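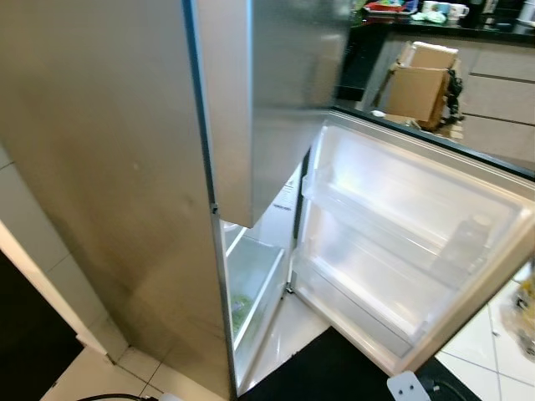

10/27/24
Opened by Shirley Bramwell, Clisuvside kitchen cell

Right hand drops out when the fridge door is open. The arm itself is fine. The hand stops wherever it happens to be, the console shows error 16, and the left side carries on as if it had never met the right one. It does this only at the fridge. At the counter the same hand will open and close all afternoon.

The cycle counter on the right hand read 1,027 when I wrote this. The manual says to look at the wrist cable "periodically," so I suppose the period is over.

Already done before opening the ticket:
- Power cycle of the whole machine. Fault came back on the second door.
- Power cycle of the hand only. Fault came back on the first door, so that's a step backward.
- Grotero's own hand test, arm parked. Pass.
- Hand test again with the arm held out to the side. Pass.
- Wiped the finger joints. They were filthy, and it made no difference.

Log attached. What does error 16 mean? My copy of the error list goes from 15 to 17.

Reply, Ya-wen Chung, support

Hi Shirley. 16 is "hand not answering." It was added with the last controller update and the list hasn't caught up, sorry. It means the controller asked the hand for its position and got silence for too long. It can be the cable, the connector at either end, or the hand board. A jammed finger would give you a different number.

Your log shows the dropouts come in bunches while the wrist is turned hard outward. Can you tell me the wrist angle when it drops, and whether the hand comes back when the wrist returns to center?

Please leave the hand powered while you check, but take the arm out of auto.

S. Bramwell

Stepped it by hand with the arm in manual and a finger on the stop button. It drops at some 28 degrees past center, turning outward. Coming back toward center it wakes up a little later than it went to sleep. Turning inward I can go all the way to the limit with no complaint.

So that explains the fridge. The door swings to the right, and the wrist has to roll out to follow the edge. Nothing on the counter asks for that.

I also tried it with the door closed and the arm well clear of everything, same angle, same dropout. The fridge is innocent and I have apologized to it. I spent most of a morning squaring up its door.
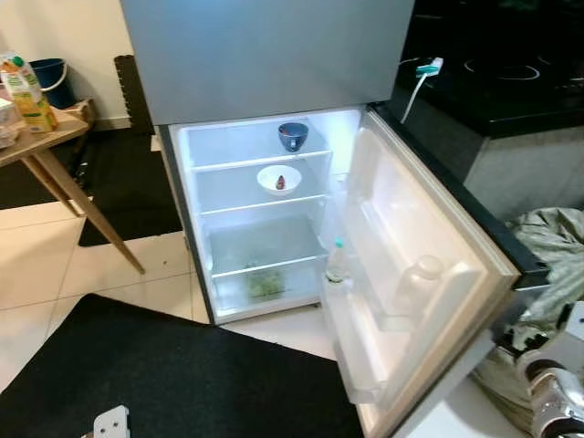 Door open, right gripper at lower right.

Y. Chung

Good, that narrows it. It sounds like the cable is being pulled at the wrist end. Two things to look at:

1. The sleeve clamp on the forearm. It should let the cable slide a little. If you tug gently on the hand side, you should feel it move.
2. The small plug under the wrist cover. Four screws, and the cover only comes off if the wrist is at center. With the hand power off this time, please.

Was the cable changed recently? The serial number on the log says Etmont cable, and that hand shipped with ours.

S. Bramwell

It was changed in early October, by me. The original got pinched, and Wei had an Etmont one on the shelf. Same plugs, same number of pins, and the package said "compatible," a word I will be treating with more care.

Sleeve clamp: tight. I tug and nothing happens. I believe I tightened it myself, and thoroughly.

Plug: the latch is fine, no bent pins, but the wires on the outer side come into it stretched straight while the inner ones have a nice lazy bend. I laid the old cable next to the new one on the bench and the new one is shorter by the width of my thumb. Not much of a difference until you try to turn a wrist with it.

Y. Chung

Then I'd stop there and not run the door again on that cable. Loosening the clamp will probably hide the fault for a while, and then it will come back at a smaller angle. I'm sending one of ours. When it arrives:

- Hand power off, wrist at center.
- Plug in the wrist end first and leave the clamp open.
- Roll the wrist all the way out by hand, let the cable take what it wants, then close the clamp until it holds the sleeve and no further.
- Roll in, roll out, check for rubbing at the cover.
- Rerun the hand test with the wrist fully out. The standard test leaves it at center, and I've asked for that to be changed.

S. Bramwell

Cable arrived and is fitted as above. The step about letting the cable take what it wants is the one I skipped last time, on account of not knowing it existed. Closed the clamp with two fingers on the driver to keep myself honest.

Hand test passes with the wrist at center, fully in, and fully out. Then in auto, slow speed, 16 door openings with no dropout. Full speed after that for the rest of the shift, also none. There's a faint shine on the inside of the wrist cover where the old cable was rubbing. I marked it with a pen so I can tell next month whether it's growing.

The Etmont cable is in the drawer with a tag that says SHORT. Wei would like it back and can have it.

Please send the page with 16 on it when there is one.

Y. Chung

Error list is attached, now with 16. Closing this. If the mark on the cover grows, reopen it here so we keep the log.

Status: closed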